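I keep reading that an epoxy floor "practically cleans itself." I've been mopping around gray epoxy at Kumomdale for 17 months and I'd like to meet the floor these people are talking about.

The Lundico brochure says one pass with a damp mop. One pass moves the dirt toward the door. Second pass picks some of it up. I've tried it with their cleaner and with plain warm water and a squirt of dish soap, and I can't tell the difference once it dries.

Their cleaner is $93 a jug, by the way. Dish soap is not.

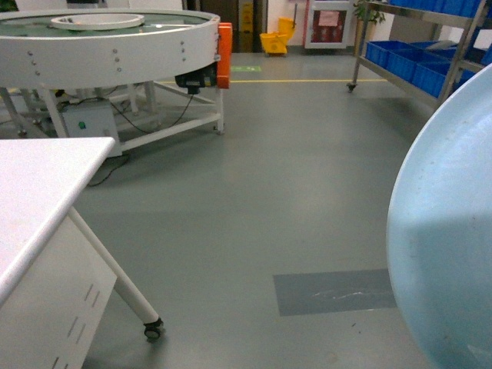
Kalevi Rantala
Floors and stores, Kumomdale

Our floor. Smooth and gray and fine from the doorway. Then look at the darker patch up front with the pale streak across it. Scuffs are what the brochure skips.

Somebody will reply "tennis ball on a stick." Tried it. Works on black heel marks if you lean on it. On a pale streak it does nothing I can see.

Same goes for melamine sponges. They take the mark off and they take the shine off with it, so you trade a streak for a dull spot. Ivstead sells them in a box of 200 as "epoxy safe." Safe how?

Casters are my other complaint. Anything that rolls carries grit in the wheels, and you can mop all evening and then one rack goes across and you've got a line. Wipe the wheels first. Takes a minute each and I've never seen it in a cleaning guide.

Also cables. A guide will tell you to "clear the floor before mopping." Fine, if your stuff unplugs and walks. I dry mop up to the cable, stop, and do the rest by hand with a wrung-out cloth.

The yellow bucket with the wringer is the one thing I'd buy again. Ikonen wanted $213 for a two-chamber model and I still don't see what the second chamber does that changing the water doesn't.

Change the water more than you think. If you can't see the bottom of the bucket you're painting.

Going to try a soft red pad on the scuffs in August. Not expecting much. Will post either way.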